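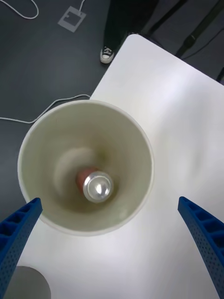 4.2 The open day at Golau

Most of what is claimed in public for low-cost gripping systems comes from events of one kind: an open day, a short demonstration, an audience that has been told what it is about to see. We attended such an event at the Triltow workshop in Golau on 8 September 2018, and we treat it in this section as a case in its own right. Our interest is in how much a visitor can learn from a demonstration of this type. In our view the answer is a good deal less than visitors believe on their way out, and we include ourselves in that.

The task on show was tabletop pick and place with household items, mainly cups and drink cans. The host, Viktória Csonka, described the arm as running a learned policy trained on 1,954 recorded runs, all gathered by the workshop's own staff. She gave a success rate of 80 percent. We asked what counted as a success. The reply was that an attempt is a success if the object ends up where the operator wanted it. We asked whether an attempt that needed a second try was counted once or twice, and were told that this depended on which version of the log was used. No version of the log was available to visitors, and our written request for one in the weeks after the visit has not been answered.

Each demonstration followed the same pattern. A staff member set the objects out, stepped back, and gave a spoken cue, and the arm began. Between runs the objects were put back by hand. At no point during our visit did a visitor choose the starting position of an object, although several asked. The reason given was safety. That may well be right, but it also means that every layout we saw was one that somebody who knew the system had picked. A policy that works well only in the middle of its training data and a policy that works well everywhere would look the same under these conditions.

Figure 3 shows the kind of layout that received the most attention from the visitors: a can standing upright on the floor of a large cream-white cup, viewed from the wrist with both fingers open on either side of the cup. We dwell on it because it is open to more than one reading. A visitor standing next to us took it to be the end of a task, the can having been placed. Another took it to be the start of one, the can waiting to be lifted out. The still supports either account. It also leaves open what the fingers are about to close on, the cup or the can. The spoken commentary settled the matter for the audience each time, which is exactly our complaint. If the words were removed, a fair share of what was presented as success could have been read as a pause.

The same figure bears on a second point, the question of how controlled the setting was. A person's leg is in view next to the corner of the table, and there are cables on the floor and dark stand-like equipment close by. We do not object to any of this. Ordinary rooms have people and cables in them, and a system that needs a bare room is of little use. Our objection is to the printed handout, which spoke of "unstructured conditions" without saying what had been left to chance. The table was in the same place for every run. The lighting was fixed. Clutter on the floor makes a room look unstructured to a person, but it tells us little about the variation the policy has to deal with, and we would ask authors to keep the two apart.

The fingers deserve a separate word. They are blue, with perforated outer faces and an open, ladder-like structure on the inner sides, and they drew more questions than the policy did. Csonka said that the shape was adapted from an earlier Rotwood design and that a finger could be replaced in the time it takes to make coffee. Finger designs that give a little under load can hide a large amount of error in positioning. That is a real strength from an engineering point of view. It is a problem for anyone who wants to credit the result to learning. We asked whether the same runs had been tried with rigid fingers, or with a scripted motion in place of the policy. Neither comparison had been made. Until one is, we see no ground for saying which part of the system was doing the work.

In fairness, the staff were open about failures when asked directly. One of them told us that cans were harder than cups, and that a can inside a cup was harder still, as the wall leaves the fingers little room. He added that the team had stopped using a heavier cup in July after a run of poor results. This was the most useful thing we learned all day – and it was said over coffee, well away from the table. The handout made no mention of it. A change of object made in response to poor results ought to be reported alongside any success rate collected afterward.

We kept our own notes during the visit, but we report no success rate from them. We could not see every run from a good angle, we missed some while talking, and we had no agreed rule for what to write down when an operator stopped the arm early. Kristiansen, whose visit report we draw on in Section 5, did publish a rate from a comparable event. We think that was a mistake, for the reasons above, and the figure should not be quoted beside rates from logged trials.

What would have helped is fairly modest. We suggest that hosts state their success rule on the wall before the first run, let visitors place the objects within a marked area, and run a block of 50 attempts without a break or commentary, failures included. Such a block would be dull to watch. Csonka made the same remark when we raised it with her, and said that people would leave. Some would, and the log could be posted for them by the door. The protocol we used for our own trials, described next, follows these suggestions except for visitor placement, where objects were set out from a shuffled list prepared in advance.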